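Nitrile gloves

Nitrile gloves are disposable or reusable hand coverings made from a synthetic rubber, and I've worn more of them than I care to think about. The rubber is a copolymer of acrylonitrile and butadiene, and contains none of the proteins that set off a natural latex allergy. That was what brought me to them in the first place (my wrists used to come up in red blotches by lunchtime!).

Composition

The more acrylonitrile in the mix, the better a glove stands up to oils and fuels, and the stiffer it feels. Makers juggle the two. The Flastodura range I wore for years leaned towards stiff, and my old supervisor Kwadwo Ofori used to say it was like doing up buttons in oven mitts. The Vondeo ones we moved to afterwards were far softer, though they tore sooner at the cuff.

How they are made

Hand-shaped formers, usually ceramic, are cleaned, dipped in a coagulant and then in the liquid rubber. The film is rinsed, the cuff is rolled into a bead, and the whole lot goes through an oven to cure. I went round the Waltberg works one July and the heat near the ovens was something else. Most gloves are then chlorinated or given a polymer lining so they slide on without powder. Ours came in cartons of 1000, and a carton never lasted as long as you'd hope.

Uses

You'll meet them in garages, kitchens, labs, dental surgeries and hair salons. They do well with grease and many oils, but acetone and other ketones go through them quickly, so check the maker's chart before you trust a pair with solvents. I once watched a fingertip go baggy in 2 minutes and have been fussy ever since.
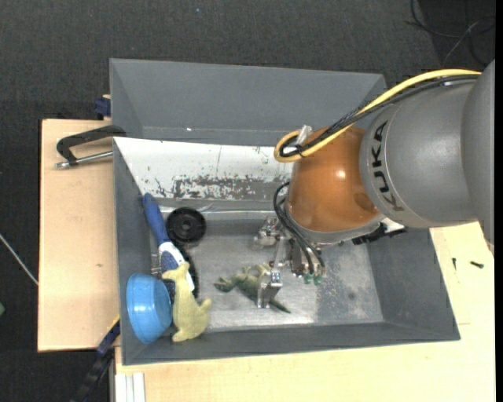 Sizing matters more than people expect. I'm a medium in Vondeo and a large in Mercado, and a tight glove tires the hand out well before the shift is over. Thickness is given in mils or millimetres, often measured at the finger, palm and cuff separately, so compare like with like.

Storage

Keep the boxes cool, dry and out of sunlight. Ozone from electric motors ages the rubber too, which I only learnt when Othmane Ramadan moved our stock off the shelf above the compressor. Old gloves go brittle and split as you pull them on, usually at the thumb.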